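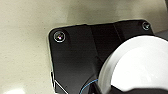 책상 주변 케이블 정리하기

책상 밑 케이블은 한 번 제대로 정리해 두면 청소할 때마다 들어 올릴 일이 없고, 기기를 바꿀 때도 어느 선을 뽑아야 하는지 금방 알 수 있다. 작업 시간은 저녁 한나절이면 충분하다. 벽에 구멍을 뚫지 않는 방법만 다루므로 월세집에서도 그대로 따라 할 수 있다.

준비물

벨크로 타이 한 묶음 (길이 200mm)
접착식 케이블 클립
6구 멀티탭 1개, 개별 스위치가 있는 것
멀티탭 거치용 트레이 (폭 300mm 이상)
이름표용 스티커와 유성펜
마른 천, 소독용 알코올

벨크로 타이는 Stako 제품을 썼고, 트레이는 Kairys의 집게형을 썼다. 같은 규격이면 다른 회사 것도 상관없다. 플라스틱 케이블 타이는 권하지 않는다. 선을 하나 추가할 때마다 잘라야 하고, 자르다가 피복을 상하게 하기 쉽다.

1단계. 전원을 끄고 모두 뽑는다

컴퓨터를 종료하고 멀티탭을 벽 콘센트에서 뺀다. 뽑기 전에 각 선의 양쪽 끝에 이름표를 붙인다. 한쪽에만 붙이면 나중에 반대쪽을 찾느라 시간이 더 걸린다. 어디에도 연결되어 있지 않은 선은 따로 모아 둔다.

2단계. 선을 종류별로 나눈다

바닥에 선을 펼쳐 놓고 전원선과 데이터선을 구분한다. 랜선과 오디오선은 전원선과 나란히 길게 묶지 않는 편이 좋다. 꼭 만나야 하는 곳에서는 직각에 가깝게 교차시킨다. 색이 다른 선을 쓰면 구분이 쉽다. 흰색은 전원, 파란색은 네트워크 하는 식으로 정해 두고 새로 살 때도 맞춘다.

선이 꺾인 채로 굳어 있으면 억지로 펴지 말고 완만한 곡선으로 하룻밤 걸어 둔다. 가구나 기기 받침 둘레를 따라 돌릴 때도 모서리에서 팽팽하게 당기지 않는다. 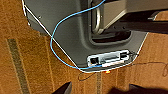 3단계. 멀티탭을 고정한다

트레이를 상판 뒤쪽 모서리에 물린다. 무릎이 닿지 않는지 의자에 앉아 확인한 뒤 나사를 조인다. 멀티탭은 스위치가 앞을 향하게 놓는다. 부피가 큰 어댑터는 양 끝 구멍에 꽂아야 옆자리가 막히지 않는다.

4단계. 경로를 만든다

클립을 붙일 면을 알코올로 닦고 5분 기다린다. 표면이 오톨도톨한 곳은 접착력이 약하니 매끈한 면을 고른다. 클립을 누른 채 잠시 두었다가 선을 끼운다. 바로 무게를 걸면 하루 이틀 만에 떨어진다.

높이 조절 책상이라면 상판을 가장 높은 위치로 올린 상태에서 선 길이를 맞춘다. Jonero 책상처럼 다리 안쪽에 홈이 있는 모델은 홈을 따라 내리면 된다.

5단계. 묶고 점검한다

같은 방향으로 가는 선끼리 느슨하게 묶는다. 손가락 하나가 들어갈 정도가 알맞다. 남는 길이는 작은 고리로 말아 트레이 안에 넣는다. 다만 전열기구의 전원선은 말아 두지 말고 벽 콘센트에 직접 연결한다.

마지막으로 전원을 넣고 기기를 하나씩 켠다. 화면이 안 나오면 모니터 쪽 단자부터 다시 눌러 본다. 따로 모아 둔 선은 이름을 적은 지퍼백에 넣어 보관한다.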